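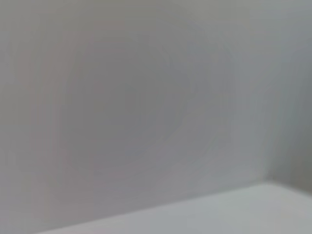 Section 4: Folding pants for the Flovar drawer set

Okay, you've put the drawers together and stuck the dividers in, so now comes the part I like best. I'm Neusa, I wrote this half of the guide, and I have folded a frankly silly number of kids' pants to get these steps right. The dividers sit 9 inches apart, which suits most kids' jeans folded the way I do it. Bigger pairs are in Section 5.

Before you start

You want a flat surface that's wider than the pants are long. A table is much kinder to your back than the bed (and beds sag, so your creases wander). Wipe it down first – pale denim picks up everything.

CAUTION: Empty the pockets. All of them, back ones too! A crayon in a closed drawer is a sad thing to find in May.

Steps

1. Close the button or zipper if there is one. Pull-on jeans can skip this.

2. Lay the pants out face down and smooth the legs from the seat to the hems with your palms.

3. Bring one leg over the other so the pants are folded lengthwise, with the back pockets on the outside.
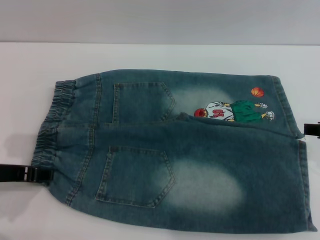
Page 10

With an elastic waist like the one on these blue jeans, don't fight the ruffles. I used to tug the waistband flat and hold it there, and it just bunched up again the second I let go. Leave it gathered and line up the legs instead. The hems don't have to match perfectly either.

4. Tuck in the crotch point if it sticks out past the leg, so you have a long, fairly straight strip.

5. Fold the hems up toward the waist and stop a little short of the elastic. If you go right to the top you get a fat lump at one end.

6. Fold in half again, or in thirds for longer legs. Stand it up on its folded edge. If it flops over, open the last fold, press the air out, and try again.

7. Slide it into the drawer, fold side up.

NOTE: Embroidered patches, like the cartoon basketball player on this pair, are stiffer than plain denim. Try to put your crease beside the patch. Efua Essien, who tested this section with her own kids' laundry, keeps the patch facing out so they can find their favorites without digging – I've copied her ever since.

NOTE: Five pairs per row is plenty. You can squeeze in more, but then they all come out together when you pull one.

Sweatpants and leggings go by the same steps, minus step 4.

Section revised 6/30/26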